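4.2 Placement rules for two-arm tabletop cells

The rules in this section apply to cells in which two arms share one work surface and no fence stands between the cell and the room. They extend the Bomstead checklist, which was written for single-arm cells and has no entry for the space where two grippers can meet. We refer to that space as the shared zone.

Rule 1. Arms are mounted on opposite sides of the table, with each base fixed at the table edge and no part of the mount standing on the work surface. The shared zone is then a band near the middle of the table, and its limits are entered in the controller before any task is loaded.

Rule 2. Closing speed inside the shared zone is capped at 200 mm/s, counted as the sum of both tool speeds. The cap stays in force when one arm is parked, unless the parked arm is powered down and tagged.

Rule 3. Task objects are placed before the arms are enabled. Objects that belong to the setting but play no part in the task are treated as obstacles and entered in the layout file with a height. The Driltero layout tool accepts a missing height and reads it as zero, so the file must be checked by hand.

Rule 4. Floor tape is laid before the table is positioned. Cables that cross the floor are routed away from the side where the operator stands, and power adapters are kept out of the walkway.

Figure 3 gives a cell with both arms extended into the shared zone. The grippers nearly meet above the work surface, and the tray with the plate and fork lies near the top center of that surface.

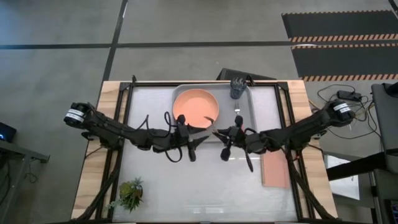
Which arm should give way when both are sent into the shared zone at the same time?

The arm that is not holding an object gives way. If both are holding or both are free, the arm with the lower index in the controller waits outside the zone until the other has left it.

Figure 3. Two-arm cell with the grippers close together over the work surface.

The give-way rule was first proposed by Shen for conveyor stations, where the arm nearer the exit had priority. A tabletop has no exit side, and we replaced position with load state. Load state is read from gripper current, and the reading is valid only after the fingers have been still for two control cycles. Until then the arm is treated as holding.

We applied the rules to 626 logged runs from the Pukeo cell. Each run was replayed against the layout file and marked as compliant or not under each rule separately. Breaches of Rule 3 were the most frequent, and most of them came from objects moved by hand between runs with no update to the file. Breaches of Rule 2 were confined to runs in which one arm was parked but still powered. Rule 4 cannot be checked from the log. It was assessed by Cuiping Ren during a site visit in July, using the form in Appendix B.

The rules do not cover handover of an object from one gripper to the other, for which the speed cap in Rule 2 is too coarse. Section 4.3 treats that case.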